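Housekeeping Practice, Unit 4
The bedroom: waste, bed and laundry
Handout for the second group, prepared by Tanveer Kiani
Version of 9 Mar 2019

Please read this handout before the practical class and bring it with you. The version from October had two mistakes in the part on laundry, so if you have an old copy from a friend, please put it away and use this one.

4.1 What this unit covers

In Unit 3 we worked in the kitchen, where most of the dirt is food and grease. The bedroom is a different kind of room. It is used many hours of each day, but most of this time the person is asleep. The dirt in it is light: dust, hair, fibres from blankets, small wrappers, paper tissues. It doesn't look bad at first. Many students in the last course gave a bedroom ten minutes and believed that it was finished, and then we moved the bed.

The unit has three subjects, which are the small waste bin, the bed with its blankets, and the clothes and linen waiting to be washed or put away. In a small flat these three stand close together, often so close that you can touch all of them from one place. For this reason I teach them as one unit, although the textbook of the Vedberg course puts them in separate chapters.

4.2 Order of work

The order we use at Trurell House is the following.

1. Open the window and the curtains.
2. Pick up loose litter from the floor, the bedside and the bed.
3. Take the laundry off the bed and sort it.
4. Shake and fold the blankets.
5. Make the bed.
6. Dust from high to low.
7. Empty the bin.
8. Clean the floor.

Students ask me why the bin comes so late. When you dust and when you fold the blankets, you will find more litter: a price label, a thread, a sweet paper that was under the pillow. If the bin was emptied at the beginning, you must empty it again or leave litter in a clean bag. Empty it once, just before the floor.

There is one exception. If there is food in the bin, for example fruit or something with milk, take it out first because of the smell, and put in a new bag.

4.3 Loose litter

Walk once around the room with the bin in your hand. Do not carry litter to the bin piece by piece, as it takes much longer and small pieces fall down on the way.

Look in these places especially:
- between the mattress and the wall
- under the front edge of the bed, where a hanging blanket hides the floor
- in the folds of blankets
- behind the bin itself

The last one is the place where I find the most. People throw from the bed and they miss.

Before you throw away any paper, look at both sides. A receipt or a note with a telephone number may be important. In a home which is not yours, put all written papers together on the table and let the owner decide. Coins, hair clips and buttons go into one small dish.

4.4 Laundry on or near the bed

Make three groups: clean, to be washed, and not sure. The third group is allowed. It is better to ask than to wash a wool jumper which was only lying there for the evening.

Clean things are folded at once and put away. Things to be washed go in the laundry basket with the pockets empty and the socks opened out. Do not press the basket full. In our washing exercise Group 2 filled the drum to the door and the towels came out with dry powder on them, so we had to do the whole load again.

Striped and dark things are kept apart from light ones the first time they are washed. After this, follow the label.

4.5 Blankets

Plush blankets are pleasant to touch and difficult to keep tidy. The surface has a direction, like the coat of an animal. If you pass your hand one way it looks smooth, and the other way it makes light lines. After you spread such a blanket, pass your flat hand over it from the pillow to the foot, always the same way. Do not iron it. A hot iron can make the fibres flat and shiny, and you cannot bring them back.

When the blanket is wider than the bed it will hang over the side. This looks nice, but please check where it ends. It must not lie on the floor and it must not hang into the bin. Last year in the Xavier flat we had a blanket which had been hanging in a bin with an open yoghurt pot, and it needed two washes.

A second, smaller blanket is often kept on top, mostly in children's rooms. It has two good places. Either fold it in three along the length and lay it across the foot of the bed, or fold it to a square and put it beside the pillow. If there is a print with figures, fold it so that the figures can be seen and stand the right way up. Children notice this immediately.

4.6 The bin

A bedroom bin is small and light. Choose a round one with an open top if the person likes to use it from the bed, and place it near the head end, one hand's width away from the mattress. If the rim is a strong colour, it is easier to find in weak light.
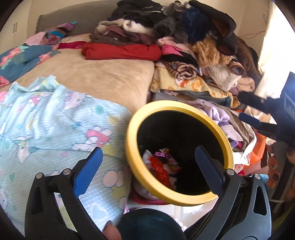
Dry waste such as snack wrappers and pieces of thin plastic weighs almost nothing but takes a lot of space, and it opens again after you crush it. Push it down with another piece of waste, never with the bare hand. There may be a razor blade or broken glass under it which you do not see.

To empty the bin:
Hold the rim with one hand and tilt the bin towards you, so that you can look inside before you touch anything. If there is a bag, gather its edges, press out the air slowly with your face turned away, and tie it. If there is no bag, hold the bin low in the big sack and turn it over, then knock two times on the bottom. Look inside once more. Thin clear plastic likes to stay on the wall of the bin, and in a dark interior you can easily miss it.

Wipe the inside with a damp cloth, then the rim, then the outside. The rim is the part that people touch, so do not forget its lower side. Let the bin dry before the new bag goes in.

About sorting: in our town wrappers and soft plastic go in separate collections depending on the street, so read the paper which hangs in the entrance of the building. Tissues always go with the general waste.

4.7 Practical task

You work in pairs in the practice flat on Plullanach Road. Each pair gets one bedroom and 16 minutes. One student does steps 1 to 4 and the other does steps 5 to 8, and then you check each other's part with the list on page 2. Please do not help your partner before the time is finished, even if it is difficult to watch.

Afterwards write a short report of not more than 600 words. I would like to read what you found, in which order you really worked, and one thing you would do differently. Please put your student number at the top and leave the report in box 473 in the corridor. Handwriting is fine if I can read it.

For the next class, read the first half of Unit 5 (bathroom) and bring rubber gloves in your own size.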